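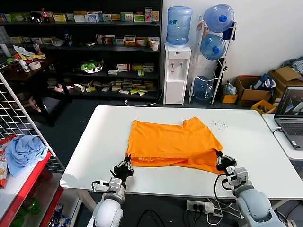 Drudgate – fold planner for two-arm cells

Cloth planning and control software from Ollstead. Takes the head and wrist camera streams, finds hem, sleeves and corners, picks grasp points, sends paths to both arms. Runs on your own PC, no cloud account.

What you get
Garment finder, T-shirts and plain cloths. Knitwear still in beta.
Two-arm planner w/ collision check between the arms, table edge included
Grasp editor – drag a corner point, replan, go
Log viewer, both wrist streams side by side
13 ready made fold recipes, all editable

Wrist view matters most near the end of a fold, when the head camera looses the lower layers under the grippers. Drudgate weighs the two views by itself, you can overide it per recipe.
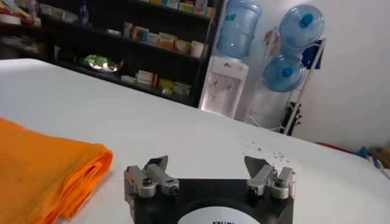
Finger tip offset is set once per gripper in the setup page. Swapped fingers? Redo it, takes roughly 2 minutes. Crumbs and lint get masked out at the default setting, turn the mask down for printed fabric.

Current build 1541, out in June. Fixes the stuck replan on sleeve corners (thanks Maiara Toledo for the logs).

License: 3000 per cell, updates included. Trial on request.
Questions, quotes: Simone Prado, Ollstead sales desk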